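Laundry Hands: our project report
Team Vidumow, robotics class, spring term
Written up by Waqas Kazmi

So our team got the clothes topic, and I was pretty happy about it until I found out how bad cloth is to work with! A block stays a block. A sweatshirt has a new shape every time you drop it, and that was basically our whole semester.

The plan was to collect demonstrations with hand-held grippers and then train a small model on them (Purba, the one the class shares). You hold the thing, you squeeze, the two fingers close, and it all gets recorded while you do the chore. Our chore was picking up a top, laying it flat and folding it into a rectangle. We wanted 240 good recordings. I'll get to how that went.

We did most of it at home, on beds, and I did mine mainly in the mornings when the light was good. My first 35 tries were terrible, mostly because I moved like a person in a hurry. Our teacher watched a few and wrote "slow down" on the sheet, twice. After that I counted in my head before every grab, which felt silly (my brother thought so too) but the recordings got a lot cleaner.
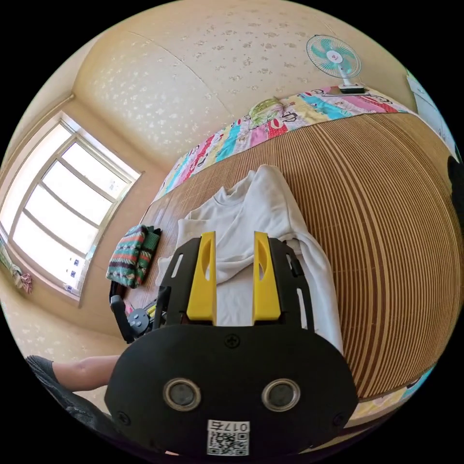
Gripper 017 over the white sweatshirt, on the bamboo mat.

The sweatshirt was the hardest item by far. A ribbed neck, and long sleeves that go wherever they want. If you pinch only the top layer you get a nice clean lift, but pinch both layers and the whole front comes up in a lump. We ended up with a rule in the team: sleeves first, then the bottom hem, and never grab by the neck. Skunden, the other team, did start with the neck and got decent results, so maybe our rule is just us being stubborn.

By the deadline we had 125 recordings we'd call good. A bit over half of the goal, I know. The Govetti script that checks the files threw out a bunch for being too short, and we lost one full evening to a memory card that I forgot to empty. Sorry again, team!

For the final test the model got 11 tries on a T-shirt and folded it properly on four of them. On the sweatshirt it managed one, and that fold was pretty crooked, but I still cheered. Next term I want to try towels, and I'm labeling the memory cards before we start.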